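4. Laying out a practice grid before you cut

I've made enough quilt backs come out crooked that I now do this part every single time, even for a baby blanket. You'll need a big flat table, brown paper, painter's tape, a yardstick and your Jolura pattern sheet. Give yourself 20 minutes.

1. Clear the table and cover it with brown paper. Tape the corners down first, then the long sides.

2. Find the middle of one long side and run your first strip of tape straight across from there. Every other strip gets measured from this one, so go slow.

3. Add the rest of the strips in both directions, then stand back and look at the whole thing from the end of the table. 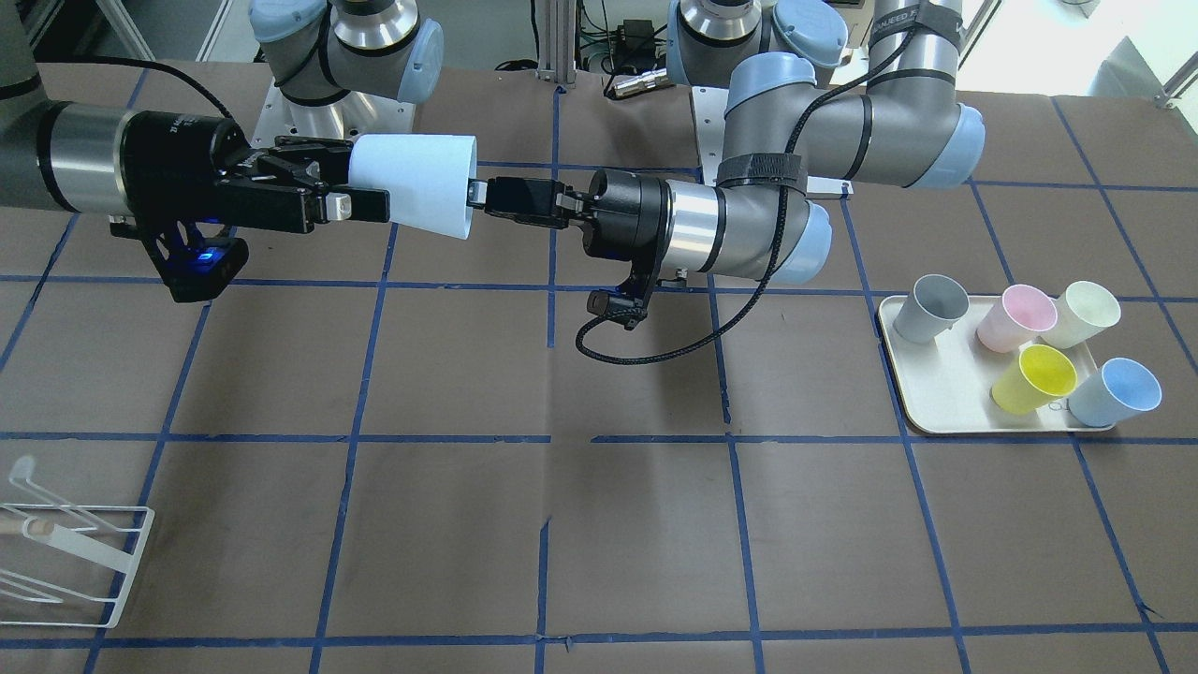
Blue tape on brown paper, with a white cup held sideways above it.

4. Check each square corner to corner with the yardstick. If the two diagonals match, you're good. If they don't, peel up the worst strip and lay it again — it's only tape!

Note: The Cullov backing fabric comes in 700 mm widths, so I mark my outside edge at 700 and pin inward from there. Loredana Sartori, who got me started on all this, likes to mark hers in pencil too (I never remember to sharpen mine). 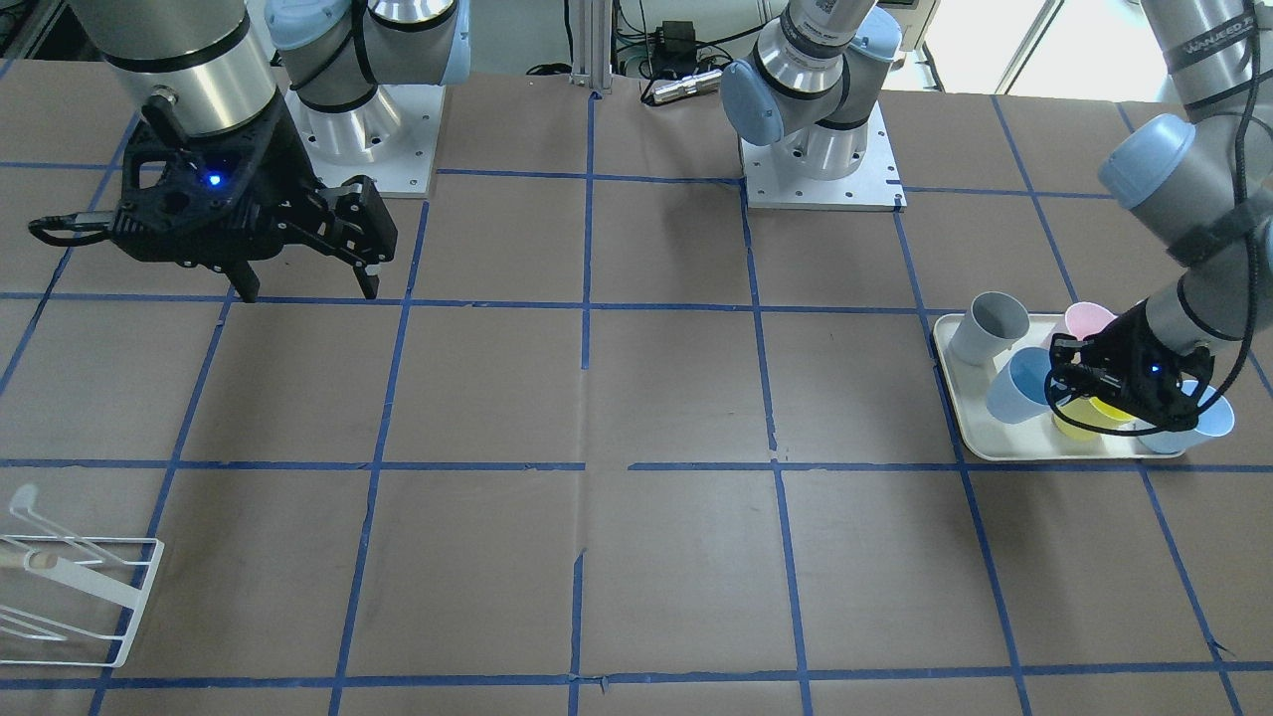 5. Now lay the backing over the grid, wrong side up, and smooth it from the middle out. Don't pull. I used to tug mine tight and then wonder why the finished quilt puckered, and my poor Trorness throw still has a wave in it from last January.

6. Match the straight grain to a tape line and pin every hand's width or so.

Caution: Keep your rotary cutter closed while you're smoothing, and never cut over the paper without a mat under the fabric.
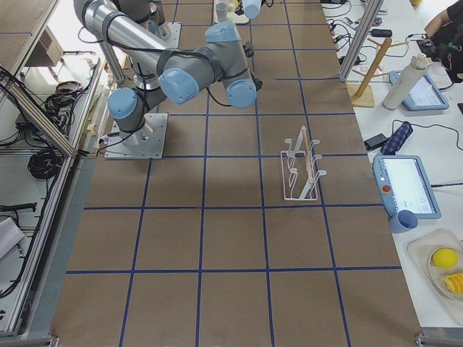
7. Before you cut, count your blocks out on paper. My lap quilt pattern has 29 pieces and I always lay them in the order they'll be sewn. A long layout is easiest to read if you stand at the short end, and with dark blue tape running lengthwise and crosswise on brown like that, you can follow a row all the way to the back of the table. Pale tape gets lost on me, especially at night.

8. Label each piece with a Greco clip and stack the rows left to right. Leave the grid down until the top is sewn, in case you need to check a row again.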